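Grullby Folding Activity Table
Grornow Furnishings — Tables and Seating for Schools, Libraries and Community Buildings

Overview

The Grullby is a rectangular folding table intended for rooms that change use during the day. It is supplied to elementary schools, branch libraries, parish halls, recreation departments and after-school programs, where the same floor may hold a craft session in the afternoon and a public meeting in the evening. The table is sold singly and in sets, and may be ordered with or without the matching storage cart.

The current version replaces the earlier Grullby Fixed, which is no longer in production. Replacement feet and edge trim for the Fixed model remain available through the parts desk while stocks last. The leg locks are different on the two tables and cannot be exchanged.

Construction

The top is a single panel with rounded corners and a molded edge. The underside carries two steel rails running the full length, to which both leg frames are attached. Each leg frame is a welded steel tube section with a cross brace set high enough to leave knee room at the ends. When folded, the leg frames lie inside the rails, so that folded tables may be stacked flat without the feet bearing on the top of the table beneath.

Legs are released by a sliding bar on the underside. The bar may be operated with one hand and requires no tool. An audible click confirms that the leg has locked in the open position. The table should not be loaded until both legs have locked.

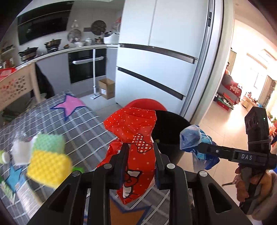

The Grullby adjusts to three heights, set by a spring pin in each leg. The lowest setting is intended for children in the early grades, the middle setting for older children and mixed groups, and the highest for adults seated in standard chairs. All four legs must be placed at the same setting before the table is turned upright. The height marks are stamped into the inner face of each leg and will not wear off in ordinary cleaning.

Feet are non-marking and are fitted with a small leveling screw. On older floors it is good practice to level the table once in its usual position and to note that position on the room plan, as the screws seldom need attention after that.

Finishes

Three top finishes are held in stock: Birch, Slate and Plain White. Leg frames are supplied in dark gray for all tops. Special colors can be quoted for larger orders, with a longer lead time and no right of return. Minor variation in tone between production runs is normal, and customers adding to an existing set are advised to request a sample chip before ordering.

Table Coverings

The top may be used bare or covered. Cloth and wipe-clean covers of the kind sold for household tables are suitable, provided that the cover does not reach the floor on the side where people will be seated. Covers should be held with spring clips at the edge. Adhesive tape, pins and staples must not be used on the top or on the molded edge — damage of this kind is the most frequent cause of rejected warranty claims.

Where paint, glue or modeling clay will be in use, a cover is recommended for all finishes, and for Birch in particular. Covers should be removed at the end of the session and the top allowed to dry before folding. A damp cover left in place overnight may leave a mark under the edge trim.
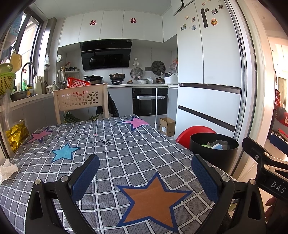

Gray tablecloth with star print.

Grornow does not manufacture or sell covers. Size information for customers buying elsewhere is given on the drawing sheet, which lists the overall length and width of the top together with the recommended drop at each side. Printed covers with a regular grid or border are easier to set square on the table than plain ones, a point that several school customers have raised with us.

Moving and Storage

The table should be moved by two people. One person should hold each end, with the legs folded and locked, and the table should be carried on its long edge. It should never be dragged, even over short distances. Dragging bends the leveling screws and may pull a leg frame out of line with its rail.

The Jarus storage cart holds folded tables on edge and passes through a standard interior doorway when loaded. Two of its casters have brakes, and both should be set whenever the cart is parked. Carts should be stored against a wall, away from exits and heating units. Tables may also be stacked flat on a dry, level floor.

Care

Tops may be cleaned with warm water and mild soap, applied with a soft cloth. Abrasive pads and solvent cleaners will dull the surface and should be avoided. Dried glue can usually be lifted with a plastic scraper after the spot has been covered with a damp cloth for several minutes. Ink should be wiped promptly.

Leg locks should be inspected at the start of each school term, or twice a year in buildings that remain open through the summer. A light dry lubricant may be applied to the sliding bar. Oil is not suitable. Any table with a lock that fails to engage should be taken out of use and labeled until it has been repaired.

Warranty

The steel frame and leg locks are covered for seven years from the date of delivery. Tops, edge trim and feet are covered for two years. The warranty applies to indoor use in institutional settings and may be transferred once, with the original invoice, if a table passes to another school or department. It does not cover water damage, use as a platform or seat, or alterations made by the customer.

Ordering and Delivery

Orders are accepted from institutions by purchase order and from individuals by prepayment. Delivery is to a ground-floor entrance unless inside placement has been arranged. Customers who need tables for the fall term should place orders by the end of May — production slots in the summer months are assigned in the order received.

Cartons should be opened and inspected before the delivery note is signed. Shortages and freight damage must be reported to the customer office in writing.

Sales and quotations: Perla Jaramillo
Parts and repairs: Gumaro Carrillo
Warranty claims: Raíssa Arruda

Related Products

Jarus Storage Cart
Tjoa Stacking Chair, child and adult sizes
Grullby Replacement Foot Set
Grullby Edge Trim, by finish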